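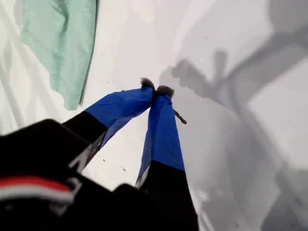
Section 4: Recording demonstrations for the cloth-handling study

Posted 06/05/2021 by Trudy Nepia
14 shares | 3 comments

By the time you reach this section you should have the arm bolted down, the software talking to it, and a cup of tea somewhere well away from the controller. If you came straight here and skipped Section 3, do please go back and run the homing routine first (it takes a couple of minutes and saves a great deal of muttering later on).

What follows is the routine we settled on at Drarneslow over the winter, after Kátia Xavier and I had each been doing it our own way for weeks and wondering why our results wouldn't agree. The policy is trained on these recordings and nothing else, so a sloppy morning at the table does turn up in the numbers eventually, usually when you've forgotten all about it.

4.1 Getting the table ready

1. Lay the white cover over the work surface and smooth it from the middle outwards. A few faint creases do no harm. A ridge you can feel with your palm will catch a fingertip, so go over it again.

2. Put one small cloth down and let it fall as it likes. Please don't arrange it nicely! We want folds and rumples, because a tidy cloth teaches the policy very little.

3. Leave clear white surface between the cloth and the starting position of the gripper.

4. Look at the shadow of the arm. It will fall across the cover whatever you do, and we've stopped trying to get rid of it, but the lamps must stay where they are for the whole batch. Climton's early batch was recorded with the lamps shifted halfway through and we had to split it in two.

Note: specks of dust on the cover can stay. Achilleas Ververidis trained one version on spotless covers only and it became oddly nervous of lint.

4.2 Checking the fingers

5. With the arm paused, look over the blue covering on both fingers. Slight wrinkling is fine. If an edge has lifted, replace the covering on both fingers together so that they stay matched.

6. Check the fuzzy tips. They should meet, or very nearly meet, when the gripper is closed. If one has gone flat or come away to one side, change the pair and write it in the log.

CAUTION: Keep your own fingers out from between the tips unless the arm is paused and the stop button is in your other hand. The grip is gentle on fabric and a good deal less gentle on knuckles.

4.3 Recording

7. Start the recorder and wait for the tone.

8. Guide the gripper down to the cloth with the tips together, opening them only when you are just above the fold you mean to take. Go slowly, more slowly than feels natural.

9. Close, lift, hold for a slow breath, and set the cloth down again.

10. Stop the recorder and mark the attempt as held, slipped or missed. Mark the slips truthfully, even the embarrassing ones, as they're used in training too.

11. Ruffle the cloth and begin again. A full batch is 80 attempts. Have a proper rest at the halfway point, as tired hands give jerky paths.

4.4 What you should expect to see

With 50 attempts the trained policy managed a clean lift in 28 of our test trials; with the full 80 it was noticeably steadier, particularly on folds lying side-on to the arm. Mortimer Greenberg is repeating the comparison with the Holanda cloths, which are thicker, and I'll add his figures when he lets me have them. If your own results are far below ours, look at steps 4 and 6 before you touch any of the training settings.

Liam Crabtree has the spare tips and coverings.

Questions about this guide: Trudy Nepia, Drarneslow cloth-handling group
© 2021 Drarneslow. Back to top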